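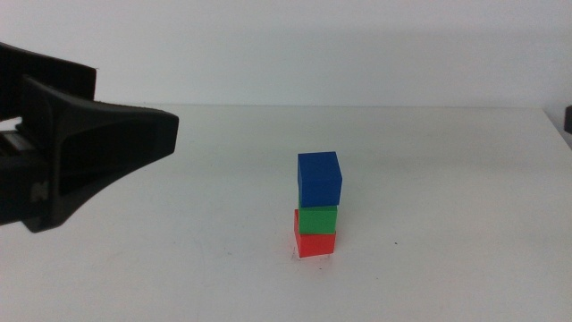
Figure 6. Gripper level with the top block of a three-block stack, stack not aligned.

6. Comparing grippers with the block stack test

6.1 Purpose

This section gives the procedure for comparing two grippers on the same Langat arm. The test uses three cubes stacked red, green, blue from the bottom up. It measures how well a gripper approaches, grasps and lifts the top block without moving the two below it. It does not measure grip force. For grip force, see section 7.

Run the full procedure on the first gripper before mounting the second. Results taken by swapping back and forth are not comparable, as each remount shifts the tool center point.

6.2 Before you start

You need:
Langat arm, homed and warmed up
Gripper A (Tandulex) and gripper B (Poltisel), each with its own adapter plate
Prirel controller with the stack test program loaded
Block set, three cubes
Fixed camera, set up as in section 4
Soft pencil and steel rule

CAUTION: Set the controller to HOLD and remove air or power from the gripper before touching the adapter plate. A gripper can close when the connector is pulled.

6.3 Mounting the gripper

1. Move the arm to the SERVICE position.
2. Fit the adapter plate. Tighten the four screws in a cross pattern, first by hand and then with the torque key supplied with the plate.
3. Connect the gripper cable. Leave enough slack for a full turn of the wrist.
4. On the controller, open TOOL and select the gripper profile. Do not reuse the profile of the other gripper, even if the finger length is the same.
5. Run OPEN and CLOSE once each with nothing between the fingers. The status line must show READY after each move.
6. Run the tool center point routine in section 5. Write the offset on the test sheet.

NOTE: If the status line shows error 114, the profile does not match the gripper. Go back to step 4.

6.4 Setting the stack

1. Mark the stack position on the table in pencil. Use the same mark for both grippers.
2. Place the red block on the mark, one face toward the camera.
3. Place the green block on the red block, then the blue block on the green block.
4. Choose the stack type for the run:
Type S (straight): all side faces flush to the eye.
Type Z (offset): each block shifted slightly from the one below it. Figure 6 shows a Z stack, with the green block set to the right of the red one and the blue block overhanging the green.
5. Take a reference picture with the fixed camera.

NOTE: Run type S first. A gripper that disturbs a straight stack does not need to be run on type Z.

6.5 Approach

1. Set arm speed to 2 percent for the first approach.
2. Jog the gripper to the height of the blue block, well clear of the stack.
3. Check the height in the camera view. Correct it with the Z jog keys only. Do not tilt the wrist.
4. Open the fingers fully.
5. Press STEP to advance toward the stack. Stop if a finger will touch the green block.
6. When the blue block is between the fingers, press STORE. The controller saves this as the grasp point.
7. Back out along the same line.

CAUTION: Wide fingers can hide the lower blocks from a wrist camera. Use the fixed camera to judge clearance.

6.6 Test run

1. Raise arm speed to 80 percent.
2. Enter the number of cycles. The default is 6 per stack type.
3. Press RUN. In each cycle the arm approaches, closes, lifts, holds, lowers and releases.
4. After each cycle, compare the camera picture with the reference picture.
5. Record one code on the test sheet:
P: blue block lifted, lower blocks unmoved
M: blue block lifted, one or both lower blocks moved
F: blue block not lifted, or dropped
6. Reset the stack on the mark after any M or F.

Do not change the grasp point during a run. If it must be changed, discard the cycles already recorded and start the run again.

6.7 Comparing results

Compare S runs with S runs and Z runs with Z runs. Do not add the two together. If both grippers score the same number of P codes, the one with fewer F codes ranks higher. Attach the reference pictures to the test sheet.

A gripper that scores well on S and poorly on Z usually has too little finger travel for the block width. Check the OPEN value in the profile before rejecting it.

Procedure written by Konrad Stöckli. Checked by Greer Innes. Revised July 2021.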